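How Cloth Gets Its Patterns

Look at the clothes you have on. Maybe your shirt has stripes, or your socks have dots. Curtains, pillowcases and tablecloths often have patterns too. People have been decorating cloth for thousands of years, and they have found several ways to do it.

Woven or printed?

Most cloth starts as thread. On a machine called a loom, long threads are stretched out side by side. Other threads go across them, over and under, over and under. When the threads are pushed close together, they make cloth.

If the threads are different colors, the loom can make a pattern as it goes. Plaid and many kinds of stripes are made this way. A woven pattern usually shows on both sides of the cloth.

A printed pattern is different. The cloth is made first, and the color is put on afterward. Turn a printed T-shirt inside out and the picture will be pale, or it may not show at all.

Stamping with blocks

One of the oldest ways to print cloth is with a block of wood. A carver cuts away parts of the block so that a shape stands up from it, such as a leaf or a flower. The printer dips the block in color, sets it down on the cloth and presses hard. Then the block is lifted and moved over to the next spot.

Said El Sherbiny prints cloth by hand in a workshop in Alham. A tablecloth can take him 381 presses of the block. If the pattern has 4 colors, he uses a different block for each one, and every block has to land in the right place.

"I start in one corner and I don't talk to anyone until I reach the other side," he says.

Screens and rollers

Blocks are slow, so people looked for faster ways. In screen printing, a very fine mesh is stretched over a frame. Some parts of the mesh are blocked up and some are left open. When color is pushed across the mesh, it goes through only the open parts. Many T-shirts are printed like this.

Factories can also use rollers. A roller is shaped like a big can, and the pattern goes all the way around it. The cloth moves along and the roller turns, printing the same pattern again each time it goes around. The mill at Rillberg can print 3939 yards of cloth in one day on its biggest machine.

Some newer machines work like the printer in a school office. They spray tiny drops of ink onto the cloth, and no blocks or rollers are needed.

What is a repeat?

Almost every printed pattern is made from one piece of art used again and again. That piece is called the repeat. A small repeat might be the size of a postage stamp. A large one, for curtains, might be 30 inches tall.

Nives Rizzi designs patterns for tablecloths. She likes to draw plants, and she often begins with the leaves. She says the hard part is the edges. The right side of the drawing has to match the left side, and the top has to match the bottom. If they don't match, a line will show on the finished cloth. Leaves and berries are good for hiding the place where two repeats meet, because a stem can cross from one to the next. 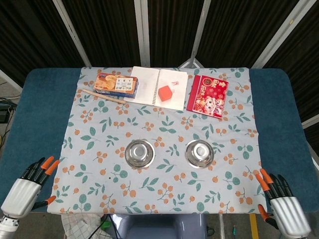

Make your own repeat

You will need a square of paper, a pencil, scissors and tape.

1. Draw a few shapes in the middle of the paper. Don't let them touch the edges.
2. Cut the paper in half from top to bottom.
3. Swap the two halves, so the old outside edges meet in the middle. Tape them together on the back.
4. Now cut the paper in half from side to side. Swap the top and the bottom, and tape again.
5. Draw more shapes in the empty space in the middle. Stay away from the outside edges this time too.

Make copies of your square and lay them next to each other, all facing the same way. The shapes you cut through will join up again.

Words to know

Loom: a machine or frame for weaving thread into cloth.
Mesh: a material with many tiny holes.
Repeat: the piece of a pattern that is used over and over.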